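Pruvex 747 Flight Line Equipment Cover
Rautiainen Ground Support / Covers and Shelters / Pruvex 747

In stock at Kornutside. Ships on one pallet.

Heavy cover for ground power units, tow bars, air start carts and anything else that lives out on the ramp all year. Made for military air stations and reserve fields, sold to civil operators too. The 747 is our part number, nothing to do with the airplane – we get that call a lot.

What's new: revised September 2023. Wider hem, second row of tie-down rings, drain flap moved to the low corner. Old style covers still fit the same frames so no need to swap them out. If you have a mix of both on one line, the rings don't match up side to side. Use the long straps.

Fabric
Coated polyester, 800 grams per square meter. Matte both sides. Olive, sand or gray. Gray runs a bit lighter than the old gray, order all one batch if your inspectors care about that. Seams are welded, corner patches are welded and stitched.

Wind
Tie it down at every ring. Rated to 50 knots when fully strapped, on a flat ramp, with the cart chocked. Not rated for jet blast. Do not leave it on behind a run-up area, it will go. Loose covers are FOD like anything else, so log them in and out with the rest of your kit. 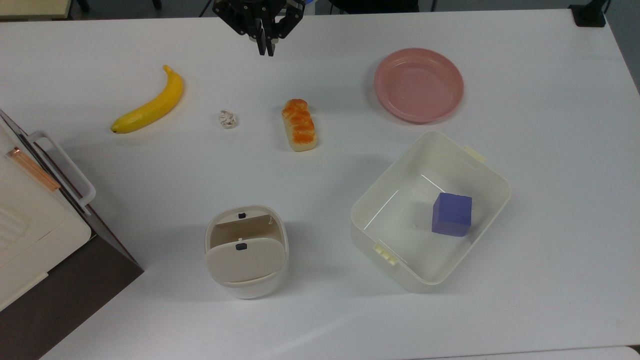

Banana and bread roll on a white tabletop.

Fitting
Two people, five minutes once you have done it before. Long side goes to the tow end. Start at the windward corner and walk it over, don't drag it, the coating scuffs on checker plate. Reach window lines up with the control panel on most carts. If yours has the panel at the rear, ask for the reverse cut when ordering – same price, longer wait.

Cold weather
Stays flexible down to a normal January at Runusari, where the first batch went out on the line. Knock the ice off with a soft broom. No scrapers. No hot air straight onto the window, it clouds and then you're buying a window.

In the box
Cover, strap set, patch kit, stow bag, data card. Data card has the lot number, keep it, warrenty claims need it.

Not included
Frame hoops, ground anchors, stencil marking. Unit markings can be done before shipping, send artwork with the order. We can't add them later.

Warranty
5 years on fabric and welds. Straps and window one year. Cuts, burns and fuel soaking not covered. Small hydraulic fluid spills wipe off with soap and water, do it the same day.

Ordering
Purchase order or card. Government buyers send the PO to the Kornutside desk with delivery gate hours and a contact for the gate, trucks get turned around without one. Lead time roughly four weeks for sand, less for olive and gray. Returns only if unused and still in the stow bag. Reverse cut and marked covers can't be returned.

Related: Pruvex intake plug set, Pruvex strap set (long), Rautiainen frame hoops, patch kit refil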